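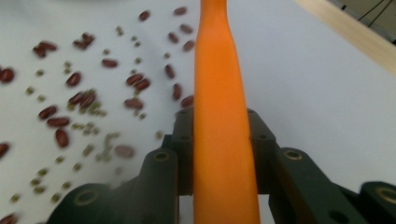

Foto: Projektgruppe Handgreifer, Offene Werkstatt Indau

Zwischenstand September, Förderung Werkstattprojekt "Handgreifer"
An: Bayram Stiftung, Kleinprojekte

Kurz gefasst, Details kommen mit der Abrechnung.

Stand: Griff und Halterungen sind fertig und verschraubt. Der orange Finger ist Version 5, gedruckt auf dem Standari der Werkstatt. Die Vorgänger waren an der Spitze zu weich, haben sich bei Kidneybohnen weggedreht. Jetzt deutlich besser, auch seitlich.

Tests: laufen auf der weißen Fläche, Kidneybohnen und Mungbohnen gemischt. Aufgabe ist Sortieren, erst von Hand geführt, später am Arm. Kidney geht zuverlässig. Mung noch nicht, die kleinen rutschen unter der Spitze durch oder springen weg. Vermutlich Kante zu rund. Version 6 mit flacherer Spitze ist gezeichnet, noch nicht gedruckt.

Verzögerung: Servos von Gudton kamen 2 Wochen zu spät, deshalb ist der Arm noch nicht verkabelt. Lief in der Zeit halt mehr am Greifer. Den Meilenstein "Greifen ohne Hand" schaffen wir nicht wie geplant, bitte um Verschiebung auf November.

Geld: bewilligt 2000 Euro, davon 1000 ausgegeben (Servos, Filament, Schrauben, Gewindeeinsätze). Belege sind eingescannt, liegen im Ordner. Keine Umwidmung nötig.

Nächste Schritte:
Spitze neu drucken, mit Mungbohnen testen
Arm verkabeln
Bauanleitung anfagen, bisher nur Stichworte
offener Samstag zum Ausprobieren, Termin folgt

Offene Frage an Sie: reicht für den Schlussbericht ein Video oder brauchen Sie die Messprotokole auch auf Papier?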